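Practicing clarinet in a small apartment without driving the neighbors crazy

Posted in Home & Living by reedy_or_not

Hello everyone, and thank you in advance for reading, because I know I tend to go on. I played clarinet all through high school, put it away for twenty-some years, and picked it up again last spring after my aunt left me hers. I am having the best time with it! My trouble is where I live. We're in a 669 square foot apartment on the third floor of an older building in Fusmont, with a retired couple underneath and a young family on the other side of the living room wall. The family has a baby who naps in the afternoon, which is exactly when I get home.

So far I have been playing in the bedroom from five to about half past, mostly long tones and scales, and then I lose my nerve and stop. The lady downstairs said very sweetly that she "enjoys the concerts," and I have been turning that sentence over in my head ever since. Was she being kind? Was it a hint? My husband says I'm overthinking it, but he is not the one making the noise.

I looked at one of those fold-up practice booths, and the one that would fit between our bed and the wall was nearly 3000 dollars, so that's out. I've also seen foam squares for sale everywhere, and somebody at work told me egg cartons do the same thing. We rent, so I can't tear into the walls. I could spend a couple hundred dollars, maybe a little more if it really helped. Is there something sensible I can do? And how long is it fair to play in a day? I'd like to get to an hour eventually, with my old Baysal duet books, and I don't want to be the person everyone dreads meeting on the stairs.

Barış Öztürkmen

Welcome back to the clarinet! I taught woodwinds out of my own living room for a long time, in a building with walls you could practically read through, so I have some sympathy here.

Please skip the foam and the egg cartons. Foam squares soak up some of the echo inside your room, so it will sound drier and maybe nicer to you, but very little of that changes what comes through to the baby. Egg cartons do even less and they're a fire worry besides. What stops sound is weight, and closing up the places where air gets through. Sound goes wherever air goes, and in an apartment that usually means the gap under the bedroom door and whatever loose window you have.

If I were you I would do it in this order. Start with the gap at the bottom of the door. Get down on the floor at night with the hall light on and the bedroom dark, and look for light coming through. A slip-on sweep or a stuffed draft roll is cheap, and a renter can take it off again. After that, stick-on weatherstripping around the jamb, the soft kind, and not too thick or the latch won't catch. I had to peel mine off and start over once, so buy a little extra.

Then look at the floor. Clarinet isn't a cello, you aren't sending much down through an endpin, but foot tapping is another matter, and most of us tap much harder than we think. A dense felt rug pad under a good thick rug made a real difference for the gentleman below me. I paid 180 dollars for the pad and a secondhand wool rug together, and I'd have paid it for the pad alone.

As for the wall you share, is there any chance you could put a full bookcase on it? Full, mind you, with actual books. It won't work miracles, though it helps some, and you get a bookcase out of it. Better still, play in whichever room doesn't touch theirs, and stand facing into an open closet full of winter coats. I did this for years. It feels silly for the first ten minutes and then you forget about it. The clarinet puts out sound from all the open holes and not only from the bell, so don't bother stuffing a sock in the bell. It will wreck your low notes and change next to nothing else.

On the hours, I would just go and ask them. Take something baked if that makes it easier. "I'd like to practice forty-five minutes a day, when would bother you the least?" is a question most people are pleased to be asked, and you may find out the baby sleeps through anything. Your downstairs neighbor sounds to me like she means what she said. One more thing - spend part of every session away from the instrument, fingering through the hard measures silently with the metronome on. My students who did that learned faster than the ones who only played, and it's half the noise.

Good luck, and have fun with the duets. They're wonderful if you can find a second player.

mrs_tolliver_b

I can only tell you what we did for my son's trumpet, which I realize is a whole different animal. We spent 575 dollars on heavy moving-blanket curtains on a track from Stirnden and it took the edge off but you could still hear every note in the kitchen. I would not buy them again. What did work was the church down the block letting him use the choir room after school. Maybe call around? Libraries have rooms too, ours is free until eight.

pkwy_dad

get an electric one, they make wind controllers w/ headphones. not the same feel but your neighbors will love you

reedy_or_not

Thank you all so much! I did the light test and there was a bright stripe under the door as wide as my finger, so that's being fixed first. I'm also going to knock downstairs with banana bread and ask about times. The Virunmont library has a study room that might work for the louder pieces, so I'll call them in the morning.

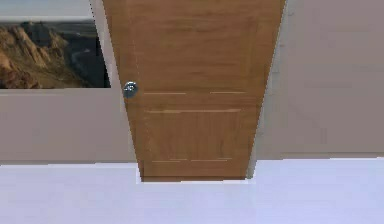

MORE IN: INTERIOR DOORS & TRIM

Paneled wood door rattles when the hall window is open. What should I adjust first, the strike plate or the stop?

Swapping a round metal knob for a lever in a rental - do I need to keep the old one?

Bedroom door swells every September and sticks at the top corner

How much space should there be under a door if the room has no return vent?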